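Pillow edge coming apart in a strip, fixable or toss?

Home Textiles > Repair and Care
11 replies

seamline_30
April 5, 2025
I have an off-white sofa pillow, soft fill, woven cover sewn shut on all four sides (no zipper). One edge has gone ragged. It started at a corner and has worked along the seam. The body of the cover is sound apart from the usual wrinkling.

Details, so that I don't get asked for them one at a time:

Cover: cotton/linen blend, according to the tag. Brand is Hestero.
Size: 20 inches square.
Fill: polyester cluster.
Wash history: three machine washes, cold, low tumble.
Use: on the sofa daily, on the floor often.

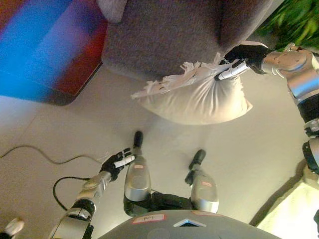
My plan is to unpick the bad side, trim back to solid weave, fold in half an inch and close it with a ladder stitch. Before I cut anything I would like to know whether trimming makes it worse, and whether the fill should come out first.

tuftedbutton
Take the fill out. You cannot trim a straight line on a stuffed cover. The edge bows, you cut on the bow, and when it flattens the line is a curve.

Cluster fill is a nuisance because it isn't in a liner. Put it in an old pillowcase and tie the top.

M_Sundqvist
Disagree with trimming first. Find out why it frayed. Three washes shouldn't do that to a blend unless the seam allowance was too narrow or the raw edge inside was never overlocked. If it's the allowance, the other three sides are the same and you will be doing this again.

Turn it inside out once it's empty and measure. Anything under a quarter inch is a manufacturing shortcut.
Maj-Britt Sundqvist

seamline_30
Emptied it and measured. Allowance is 3/16 on all sides. No overlock. So the answer is that it was always going to do this.

harrow_and_pin
Then don't repair it. Use the old cover as an inner liner and put a new zippered cover over it. Close the bad edge with any stitch you like, no one sees it. Total sewing time is 20 minutes and you can wash the outer without the fill going around the drum.

tuftedbutton
A liner made from failing fabric is still failing fabric.

harrow_and_pin
It fails at the edge. The panel is fine, he said so. Inside a cover there's very little abrasion on it. I have two on a daybed done this way in February of last year and neither has leaked fill.

M_Sundqvist
Either works. If you keep the original cover visible, do all four sides, not one. Zigzag the raw edges at a short stitch length, then sew new seams at half an inch. You lose 5/8 of an inch overall in each direction, and the pillow will come out firmer unless you remove a handful of fill.

F. Hellström
The pulling matters more than the washing. People pick a pillow up by one corner. All of the weight hangs on two short runs of seam, and with a 3/16 allowance the threads slide out of the weave there first. I repaired upholstery at Halvorsen for years and corner-first damage was nearly always lifting damage. Lift it from underneath or by the middle.

Also, if it spends time on tile, look at the underside before you decide. Grout lines are rougher than they feel to the hand.

seamline_30
Checked the underside against a window. No thin spots. Corner lifting is a fair point, everyone in the house does it.

lintcatcher
Could you just leave it and call it a fringe edge? Fringed pillows are sold that way.

F. Hellström
A fringed edge has a line of stitching behind it that stops the fray. Without one it continues to the seam and then the seam opens. If he wants a fringe, he should run two rows of straight stitch inside the damage and comb out what is left. It's a legitimate finish, though it will look odd on one side only.
Frøydis Hellström

seamline_30
Not doing the fringe. Going with all four sides, zigzag, then half-inch seams. I'll leave one side with a gap for refilling and close that by hand.

Thread question: I have Prastska polyester and a spool of plain cotton, both in white. The cover is more of a cream.

M_Sundqvist
Polyester for the machine seams. For the hand-closed gap the color shows slightly, so get a cream if you can. Doubled thread, stitches an eighth of an inch apart, and bury the tail inside the pillow.

tuftedbutton
Press the seams open before you refill. And put the fill back corners first, pulled apart by hand, or you'll get lumps in the middle and four empty points.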